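Jadusbridge Community Washroom and Hygiene Store
Progress report to the Phan Fund
Prepared by Tsehay Yimer, 12 September 2024

Period covered

This report covers the second stage of the grant. The first stage paid for the plumbing and the new floor. The second stage pays for the opening hours, the hygiene store and the outreach visits to Tristesville.

Showers and laundry

Both showers have been in use throughout the period. The left-hand shower lost pressure twice and the valve has been replaced under the installer's guarantee. We recorded 151 showers, which is higher than the figure in our plan. Most were taken in the first two hours after opening, and there was often a queue at the door while the later slots stayed empty. We have started giving out times at the desk and this has spread people out a little. Some visitors dislike having a fixed time, and we keep one shower free of bookings for them.

The washing machine is working well. The dryer isn't. It trips the circuit if the water heater is running at the same time, and we have had to dry towels at the launderette on the main road. The electrician has looked at the board and recommends a separate supply for the dryer. His quote came in above the amount left in the repairs line. We would like to move money from the printing line to cover the difference and ask for your agreement to this.

Outreach at Tristesville

Yolandi Chauke has led 10 visits to Tristesville. Packs are handed out from the back of the van next to the bus turning circle. Two visits were cut short by heavy rain. The people we meet there rarely travel to Jadusbridge because the bus fare is too high, and a return ticket has been the most common request after socks. We don't have a budget for tickets. Khang La has written to the bus company about day passes and is waiting for an answer.

Numbers at Tristesville are hard to predict. On one visit every pack went in the first half hour, and on the next we brought most of them back. We now leave part of the stock at the chapel hall so that the van doesn't have to carry everything.

Staffing

We have five paid sessions a week, as planned. Lợi Đặng joined in the spring and looks after the stock book and the ordering. One evening post is still empty. It was advertised twice and drew two applicants, both of whom wanted daytime hours. Until it is filled the evening session closes an hour early.

All staff have done the first aid course. The safeguarding refresher was put off when the trainer was ill and will now be held in November.

Spending

Spending is within budget overall. Water and heating are over, and travel is under because of the shortened visits. The full table was sent separately with the receipts. The deposit on the old storage unit has been returned and is shown as income.

Hygiene store

The store opened later than planned while we waited for shelving. Toothbrushes, soap and razors are the items asked for most. Sanitary products run out before the end of each month, and we have raised the standing order with Atero, our wholesaler. Shampoo in large bottles was a mistake, as people can't carry it, and we will buy travel sizes from now on.

Toiletries and open bins on the table:

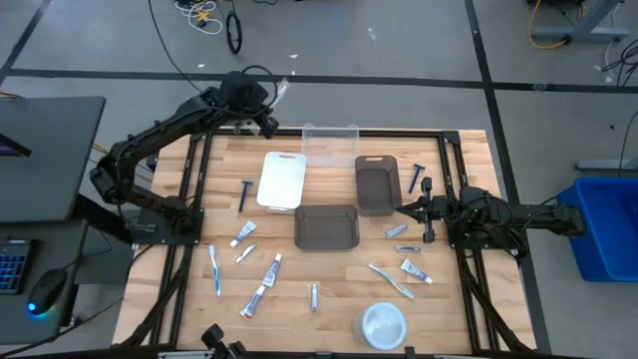
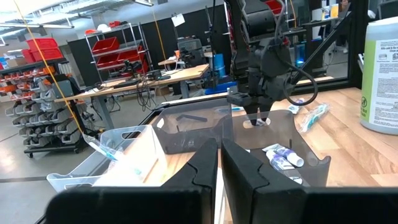

Albane Carré replied to a draft of this report that the packs should be made up to order, as people in Tristesville had told her they were given things they already had and went without things they needed. She also asked for the Tristesville visits to be kept at the same hour each time, even in winter.

We will try made-up-to-order packs on the next two visits and report on the result. The visiting hour depends on the van, which we share with the food project, and we have asked them for a fixed slot.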